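TX 214 Textile Care and Maintenance
Handout 6: Drape, creasing and recovery in household and institutional fabrics

Reading for this unit: course pack, sections 6.1 to 6.5. Bring the worksheet from Handout 5, as the mass per unit area values are needed again for the exercises at the end.

6.1 Scope

Handout 5 dealt with fiber content and shrinkage. This one deals with shape: how a fabric hangs, how it folds under its own weight, how it creases, and how much of the crease goes away. The three properties used are bending stiffness, shear stiffness and recovery angle. Thickness and mass per unit area appear in most of the calculations but are treated as known.

The term "hand" (how a fabric feels) is avoided in these notes except where a supplier's data sheet uses it. Two fabrics with the same hand rating can have quite different bending stiffness.

6.2 Bending under self-weight

Consider a strip of fabric pushed out over the edge of a horizontal table. The free end bends down. The length of overhang at which the tip reaches a plane inclined at 41.5 degrees is measured, and half that length is the bending length, c. A stiff fabric has a long bending length; a limp fabric has a short one.

Flexural rigidity G follows from bending length and mass per unit area M:

G = M × c³ (in consistent weight units)

The cube matters. If c is misread by five percent, G is off by nearly sixteen percent. Take four readings per strip, face up and face down at each end, and average them before cubing.

Knits are troublesome in this test. A single jersey curls at the cut edge, and the curl acts as a small beam along each side of the strip. The measured bending length is then too high. For curling knits use the hanging loop method (section 6.2b of the course pack), in which the strip is formed into a loop and the loop length is read under gravity.

Woven fabrics bend differently in warp and weft. Report both. A single overall figure may be taken as the square root of the product of the two rigidities, but it hides the direction and should not be used for cutting layouts.

6.3 Drape and fold formation

Bending length describes bending in one plane. Cloth in use bends in two directions at once, and it can do this only if the yarns can shear relative to each other. Paper is a useful comparison: it bends easily in one direction but resists double curvature, so it buckles into sharp points. A soft knit takes double curvature readily, and its folds are rounded.

The drape coefficient is measured by placing a circular specimen over a smaller circular support and projecting its shadow. The coefficient is the area of the draped shadow, less the support area, divided by the area of the undraped ring. Low values mean limp cloth. Node count (the number of folds in the shadow) is recorded separately. Two specimens may share a coefficient and differ in nodes.

When a tube of fabric, such as a sleeve, is pushed along its axis, it shortens by buckling. The spacing of the rolls depends on bending stiffness, tube radius and friction against whatever is inside. Thicker, softer material gives fewer and rounder rolls. Thin, crisp material gives a diamond pattern with sharp vertices, and it is at those vertices that permanent creases start.

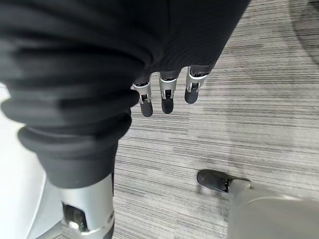

Studitz objects that the drape coefficient is close to useless for anything with a seam in it, and that teaching it first gives students the wrong idea about garments. The objection is fair as far as garments go. A seam adds two to four extra layers along a line and raises local stiffness by much more than a factor of four where the layers are stitched together. The coefficient is kept in this course for flat goods – sheets, tablecloths, curtains – where most of the area is a single layer.

Note on hems. A hemmed edge hangs straighter than a cut edge for two reasons: it is heavier and it is stiffer along its length. In node counts, always use unhemmed specimens.

6.4 Creasing and recovery

A crease is a bend that has not fully recovered. At the fiber level, the outside of the bend is stretched and the inside is compressed. If the strain stays below the yield point, the fiber springs back. Above it, part of the strain remains. In cellulose fibers, hydrogen bonds between chains break under strain and form again in the new position, holding the bend in place. Water makes this easier, so cotton creased while damp and left to dry in that state holds the crease strongly.

Recovery angle test. A small rectangular specimen is folded in half, loaded for a fixed time, released and left for a fixed time. The angle between the two limbs is then read. Full recovery is 180 degrees. No recovery is 0 degrees. The warp and weft angles are often added together, giving a sum out of 360.

Values from the Nudham teaching set, warp plus weft, conditioned at 65 percent relative humidity:

Cotton sheeting, untreated: 138
Cotton sheeting, resin finished: 260
Polyester and cotton blend sheeting: 231
Linen, plain weave: 119
Wool flannel: 304

The resin finish nearly doubles the sum for cotton. The cost is tear strength, which falls because crosslinked chains cannot slide to share a load. In the same set the finished cotton kept 69 percent of the tear strength of the untreated cloth. Abrasion resistance also falls. A finish that looks good on the recovery test may shorten service life, and a purchasing decision should use both figures.

Factors that raise crease recovery:
Coarser yarn at the same cover
Lower twist
Longer floats (satin and sateen against plain weave)
Knit construction
Lower moisture content during loading

Factors that lower it:
Tight plain weave
High humidity or damp storage
Long load time
High pressure, as at the bottom of a stack

The last two items interact. A light load held for a week may leave a worse crease than a heavy load held for a minute. Storage stacks should be turned over on a regular schedule, and the fold lines moved where the product allows it.

6.5 Flat goods: handling and folding

Large flat goods are folded by halves in most institutional laundries. Each halving doubles the layer count and increases the outer radius of the next fold. The outer layers are therefore bent gently and the innermost layer sharply. After four halvings there are sixteen layers, and nearly all visible creasing is on the inner ones.

Folding in thirds first, then in halves, gives fewer layers for a given final size in some formats and places the main crease away from the center line. For tablecloths this is generally preferred. For bed sheets it makes little difference in use, as the center line is covered.

Tension during folding should be light and even. A sheet held by two corners hangs in a catenary along the top edge, and the sag puts the cloth into shear near each grip. If it is folded in this state, the edges do not meet and the fold line runs off grain. Gripping more of the edge, or supporting the middle, reduces the error.

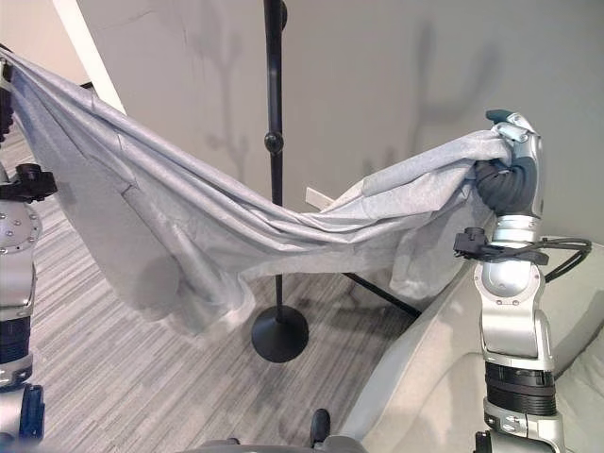
Fig. 6.2. Large flat cloth held up at a bunched corner.

The relation between sag and tension is the usual one for a shallow curve. For cloth weight w per unit length of edge, span L and sag d, the horizontal tension is approximately:

H = w × L² / (8 × d)

Halving the sag doubles the tension. It is not practical to remove the sag completely, and attempts to do so distort the corners. On loosely woven cloth, a corner pulled hard on the bias can extend visibly and may not come back until the next wash.

Astgate trial. The Astgate laundry compared halves and thirds on cotton and blend sheets over one season. A total of 3,539 folded items were inspected after 72 hours in storage. Off-grain fold lines were the most common fault in both groups. Innermost-layer creasing was lower in the thirds group, though the difference was small for the blend. The report does not state stack height, and this limits what can be drawn from it – compare the remarks on pressure in 6.4.

Hrynyshyn fold gauge. This is a flat transparent plate marked with a grid. It is laid on the folded item with one grid line on the selvage, and the deviation of the fold line is read at the far end. Read to the nearest 2 mm. Do not press on the plate.

6.6 Exercises

1. A fabric has a bending length of 2.1 cm in the warp and 1.6 cm in the weft. Find the ratio of the two flexural rigidities. Mass per unit area cancels; show this.

2. A draped specimen has a shadow of 430 square centimeters. The support is 18 cm in diameter and the specimen 30 cm. Calculate the drape coefficient.

3. Using the Nudham values, rank the five fabrics by crease recovery. State which would be expected to change rank at 90 percent relative humidity, and in which direction.

4. A sheet edge 2.4 m long is held at its two ends with a sag of 0.3 m. The tension is then raised until the sag is 0.2 m. By what factor has H changed? Ignore stretch and any change in span.

5. Write half a page on the missing stack height in the Astgate report. Describe one measurement that would have made the two groups comparable.

Worksheets go in the tray outside the testing lab before 4 p.m. Units must be shown on every line of working. Handout 7 covers pilling and surface wear, and specimens for it should be put in the conditioning cabinet the evening before the lab.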